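Speaker notes, "What Do You Call That Field?"
October evening talk, 7:30, main hall

We use cookies to remember your preferences and to see which pages people read. By continuing to browse you agree to this. Accept / Manage settings

Start before everyone's settled, it warms the room up. Ask them what they call the place where they grew up playing. I don't mean the street name or anything off a map, I mean what you yelled over your shoulder at your mother when she asked where you were going. Take a few from the floor. In my case it was the Tins, and I was well into my thirties before I wondered why, by which time the only person who could have told me was gone.

Say thank you for having me, say thank you for the pie, and mention that I know several people in the room grew up in Stellby and will correct me, and that I would love it if they did (they will anyway!).

So. The talk is about small names. Big names have been looked after for a long time. Rivers, mountains, towns, all of those have been written up in fat books with footnotes, and the arguments about them are mostly arguments about other arguments. What I've spent my evenings on are the names underneath: fields, corners, bends in the road, the flat rock you sit on, the bit of the hill where the snow stays. Most of those were never written anywhere. They lived in people's mouths, and they last exactly as long as somebody has a reason to say them.

Slow down here. I always rush this part.

The oldest written small name I have from Stellby is from 1609, in a quarrel over grazing, and it is spelled 2 different ways on the same page by the same clerk. Read both out. Horsewater, and Hossetter. Let them laugh, and then tell them that the second spelling is the one I trust, on the grounds that the first looks to me like a clerk tidying up and the second sounds like a man writing down what he heard. I may be wrong about that. There's a perfectly decent argument the other way, which is that he started out careful and got tired.

The thing to take from it is that spelling is evidence of somebody listening. When you collect a name yourself, write it the way it sounded, even if it looks silly, and put the sensible spelling next to it in brackets. 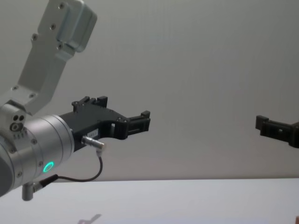

Harpreet MacLeod wrote to me after the last time I gave this talk to say that I was too hard on tidy spellings, and I want to read her letter out, as she puts it better than I would: "My grandfather said Hossetter and wrote Horsewater all his life, and he would have been ashamed to see it the other way on paper. If you only keep the sound, you lose what people thought they were saying." I've come around to that, mostly. So now I ask for both. How do you say it, and how would you write it if you were sending it to a cousin?

Next part, Vinerberg. Ask who's been. It's a lovely drive if you go the back way and a miserable one if you don't.

In Vinerberg the work had been half done before I ever turned up. A schoolteacher there had her class ask their families for field names one winter, and the notebook survived in a desk drawer. There are 173 names in it. Some are what you'd expect, Long Field, Far Field, the Wet Piece. Some are people: Bélanger's, Old Bélanger's, and then, my favorite, Bélanger's That Was. I have no idea what happened there. I've been given four explanations, one of them involving a card game, and I like them all too much to choose.

Then there are the joke names. People forget how many of these there are. A tiny field called the Kingdom. A field a very long way off called China, which you find in one form or another nearly everywhere, along with Egypt and World's End. A steep one called Sunday Best, and the child has written underneath in pencil that it's named that because you always fall over in it.

(If time is short, skip from here to the practical part. If it's going well, do Plesus.)

Plesus. This one is a cautionary tale about me. Plesus is a bend in the lane with a wide verge, just before the old ford. I decided early on that it had to be something ancient, it has that ring to it, and I spent the better part of a winter writing to patient people about what it might be. I had a theory with a saint in it. I was very fond of that theory and I'm afraid I told it to a lot of people at a lot of dinners.

What I hadn't done was ask anybody who lived there. When I did, a very nice man leaning on a gate told me that his aunt used to stop the pony cart at that bend so the children could get down and pick flowers, if they asked nicely, and what they had to say was "please us." That was the family version, anyway. I can't prove it, any more than I could prove the saint. But it does have a pony in it.

Leave a bit of quiet after the pony. Sip of water.

Practical part. This is what I'd like people to go home with, so don't get sidetracked.

Go and see the oldest person you know who worked outdoors, and take a plain map with no names on it. If there are names on it already they'll read them back to you and agree with them, out of politeness. Let them draw on it. Bring a second copy for when they decide the first one is wrong. Ask about jobs and not about names: where did you take the cows, where did the cart get stuck, where did you go when you didn't want to be found. The names come out sideways while they're telling you something else.

Ask the quiet one too. If you're visiting a couple, one will do all the talking and the other will say one thing from the kitchen doorway as you're putting your coat on, and it will be the best thing you hear all afternoon. Take your coat off again.

Write down who said it and when. I didn't do this for the first year, and I have a whole shoebox of slips that say things like "Crab Corner, by the wall." Which wall? Whose Crab Corner? I could cry. 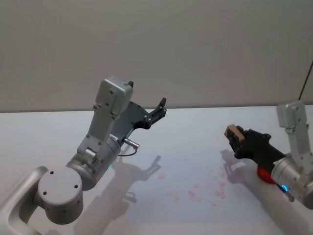
Brayden Charbonneau asked, last time, what you do when two people from the same family give you different names for the same place and each of them is certain the other is mistaken, and I remember I gave a poor answer, something about weighing the sources. Better answer for tonight: keep both and put them side by side. A field can have one name from the house end and another from the road end. My own two uncles never agreed on what to call the strip behind the barn, and they plowed it together every spring without any trouble.

He also asked whether new names count. Of course they do! If your kids call the roundabout the Doughnut, then that's its name, and I'd be very grateful if you'd write it down with the year. The people who first said Sunday Best were only being funny over a muddy slope.

Close with the sign-up sheet. It's by the door, next to the coats. Blank maps are in the blue folder, take as many as you like, take some for your neighbors. Questions until they want to lock up. If nobody starts, ask the front row again what they used to call the place they played, and whether they know why.

Remember to give back the extension cord.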